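Home | Kitchen | Bathroom | Laundry | Tools | Archive

Zisska round-head toilet brush: review

Thu 3 September

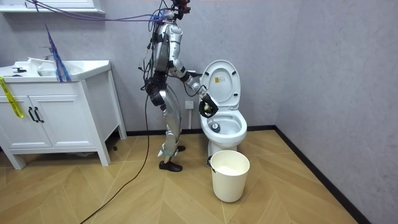 A dark, round-headed brush in use, with the lid up.

Print this page | E-mail this page

Toilet brushes come in two main sorts now. There is the old sort with bristles all round the head, and there is the flat silicone sort that has taken over the shelves in the last few years. The Zisska is the old sort. I bought one in July to replace a silicone Nistor that had gone soft at the neck, and it has been in the downstairs bathroom since then. It gets used every other day, and more when there are visitors.

The head is a full round of stiff black bristles. It is a little wider than the one on the Cavum I keep upstairs, and that makes the first few strokes slow because it has to be pushed down into the bend. Once in, it fills the outlet and cleans all sides of it with a half turn. The Nistor only ever cleaned the side I was pressing on.

Under the rim it is average. The bristles are the same length all the way round, with no extra tuft for the rim, so the brush has to be tipped nearly flat to reach. With the handle low like that, your hand is close to the seat. The Cavum has a small side tuft and does this part better. If your water is hard and you get a line of scale under the rim, buy the Cavum.

The handle is plain plastic and screws into the head. It is long enough for me to use without kneeling, though I do have to bend. My grip slipped once or twice with rubber gloves on, as there is no ribbing or soft section to hold. Someone with weak hands might want to wrap the top few inches with tape. The thread came loose in the second week and I tightened it by hand. It has stayed put.

Splashing depends on how you lift it out. Bristles hold more water than silicone, and the Zisska holds a lot. I tap it on the inside of the bowl, then lower the seat over the handle and leave it to drip for a few minutes before it goes back in the pot. Lift the lid right back against the wall before you start, or it will come down on your wrist. Ours has slow hinges and still does it.

The pot is the weak part. It is narrow and light, and it tips if you catch it with a mop. There is a shallow dish at the bottom that lifts out for rinsing, but the dish has no drain holes, so it needs emptying every week. I have moved the brush to an old Grarnex pot with a weighted base, and it fits with room to spare. Grarnex sell the pot separately.

After two months the bristles at the tip have started to spread slightly. The sides are still straight. I have used thick bleach with it and a citric acid descaler, and neither has done it any harm that I can find. Replacement heads are sold in packs of 3, and the thread is the same as on the older Zisska handle.

Good points: cleans the bend properly, stiff bristles, spare heads.

Bad points: light pot, slippery handle, poor under the rim.

Score: 7 out of 10 with the pot supplied. I would give it 8 in a heavier one.

Next review: Cavum bath squeegee

Contact | Copyright notice | Back to top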